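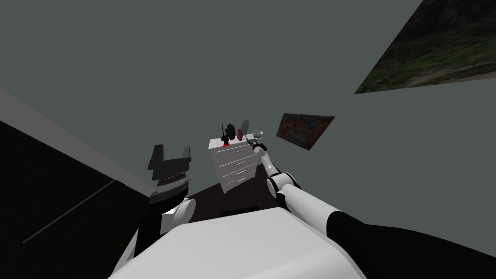
July 22, 2025

Finally got out to the Vomamero wetland on the weekend. I've driven past the turnoff for years and always had somewhere else to be.

The car park is on the north side, at the end of Flarnum Road. The last bit is gravel and fairly rutted, but a small car will manage it if you go slowly. There's a toilet block and a map board. No drinking water, so fill your bottles before you leave town.

I did the loop track, which took me two hours with plenty of stops. It starts on boardwalk through the paperbarks, then follows the edge of the lagoon on packed dirt. The far side was muddy enough that I wished I'd worn my old boots. Prams would be fine as far as the first bird hide – after that there are steps.

The hide itself is worth the walk. I shared it with Kipchumba Barasa, who was there with a scope on a tripod and let me have a look through it. He'd counted almost 50 black swans before I arrived, plus four spoonbills feeding in the shallows near the reeds. I would have missed the spoonbills on my own. He said September is better for the smaller waders and that mornings are best, as the sun is in your eyes from the hide after lunch.

Dogs aren't allowed anywhere in the reserve. If you've brought one, the Drolix Creek path starts across the road and takes dogs on a lead. It's flat, shaded most of the way and comes out behind the oval.

I didn't see any snakes, being the middle of winter, but I'd keep to the track in warmer weather. The grass is long on both sides past the second footbridge.

I'll go back in spring and try the Mfaume lookout, which was closed for repairs to the railing.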